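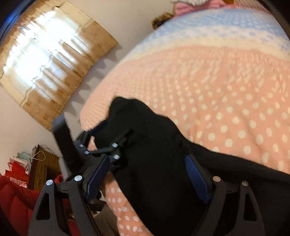
Schwarzes Kleidungsstück auf bunter Bettwäsche mit Punktmuster.

Nachrichten > Fisley > Abfall und Umwelt

Oktober | Von Elmarie Zwane

Fisley stellt Sammlung von Alttextilien um

In Fisley können Haushalte ihre ausgediente Kleidung und Bettwäsche künftig an der Haustür abholen lassen. Der Gemeinderat hat am Abend einem Vertrag mit dem Entsorgungsbetrieb Catis zugestimmt. Die bisherigen Sammelcontainer werden bis zum Frühjahr schrittweise abgebaut. Den Anfang macht das Wohngebiet Sithole im Norden der Gemeinde, dort werden im ersten Abschnitt 900 Haushalte angeschlossen.

Die Umstellung war seit dem vergangenen Jahr im Gespräch. Damals hatte der frühere Betreiber der Container angekündigt, den Standortvertrag nicht zu verlängern. Als Grund nannte er gesunkene Preise für gebrauchte Kleidung und den hohen Anteil an Ware, die sich nicht mehr verkaufen lässt. Mehrere Container waren zuletzt über Wochen überfüllt, vor allem am Bahnhof und am Parkplatz der Schwimmhalle. Die Säcke lagen dort auch neben den Behältern und mussten vom Bauhof weggeräumt werden. Nach Angaben der Verwaltung entfielen darauf im vergangenen Jahr 140 Arbeitsstunden.

Abgeholt wird nach dem neuen Plan einmal im Quartal. Die Termine stehen im Abfallkalender, der im Dezember verteilt wird. Die Textilien sollen in den grauen Säcken bereitgestellt werden, die es kostenlos im Rathaus, in der Bücherei und am Wertstoffhof gibt. Pro Termin sind drei Säcke je Haushalt erlaubt. Größere Mengen, etwa aus Haushaltsauflösungen, nimmt weiterhin der Wertstoffhof an. Die Säcke müssen um 7 Uhr am Straßenrand stehen und zugebunden sein.

In die Sammlung gehören tragbare Kleidung, Schuhe (paarweise zusammengebunden), Bettwäsche, Handtücher, Tischdecken und Vorhänge. Kleine Mängel wie ein fehlender Knopf spielen keine Rolle. Stark verschmutzte, nasse oder mit Öl und Farbe verunreinigte Stücke kommen in den Restmüll. Auch Matratzen, Teppiche und Federbetten nimmt Catis an der Haustür nicht mit. Kissen und Decken mit Kunstfaserfüllung dürfen in den Sack, sofern er sich noch schließen lässt.

Diskutiert wurde im Rat vor allem über die Kosten. Für die Container zahlte die Gemeinde nichts, der Betreiber finanzierte sich über den Verkauf. Catis erhält dagegen für die erste Laufzeit einen Zuschuss aus dem Abfallhaushalt. Je Sammeltour werden 1.292 Euro fällig. Ein Teil der Erlöse aus dem Verkauf gut erhaltener Ware fließt an die Gemeinde zurück. Wie hoch dieser Anteil ausfällt, hängt von der Qualität der abgegebenen Stücke ab und wird jährlich abgerechnet. Die Müllgebühren bleiben im kommenden Jahr unverändert.

Zwei Ratsmitglieder stimmten gegen den Vertrag. Sie hätten die Container lieber in eigener Regie weitergeführt und verwiesen auf Berufstätige, die am Abholtag früh aus dem Haus müssen. Die Verwaltung hält dem entgegen, dass die Säcke schon am Vorabend ab 19 Uhr hinausgestellt werden dürfen. Bei angekündigtem Starkregen verschiebt Catis die Tour um eine Woche. Der Ersatztermin wird auf der Internetseite der Gemeinde und per Aushang bekannt gegeben.

Nicht betroffen ist die Ausleihe Gemach in der alten Molkerei. Sie gibt Bettwäsche, Kinderkleidung und Tischwäsche unentgeltlich auf Zeit ab und nimmt gut erhaltene Stücke weiterhin direkt entgegen. Gesucht werden derzeit Spannbettlaken in Übergröße sowie Bezüge für Kinderbetten. Einzelne Bezüge ohne passendes Kissen nimmt die Ausleihe ebenfalls. Wer etwas vorbeibringen möchte, sollte es vorher waschen und trocken in einer Tasche oder einem Karton abgeben. Wintermäntel kann Gemach im Moment aus Platzgründen nicht annehmen.

Die erste Tour in Sithole ist für Januar vorgesehen. Die Anwohner erhalten vorher ein Schreiben mit dem Termin und zwei Säcken. Im Frühjahr folgen der Ortskern und die Siedlung am Wasserturm, danach die Außenhöfe. Die Container in diesen Bereichen bleiben jeweils bis zur ersten Abholung stehen. Nach einem Jahr will die Verwaltung dem Rat die gesammelten Mengen und die Kosten vorlegen.

Fragen zur Umstellung beantwortet das Umweltamt im Rathaus, Zimmer im Erdgeschoss links, vormittags von 8 bis 12 Uhr. Dort liegt auch der Tourenplan mit den Straßennamen aus.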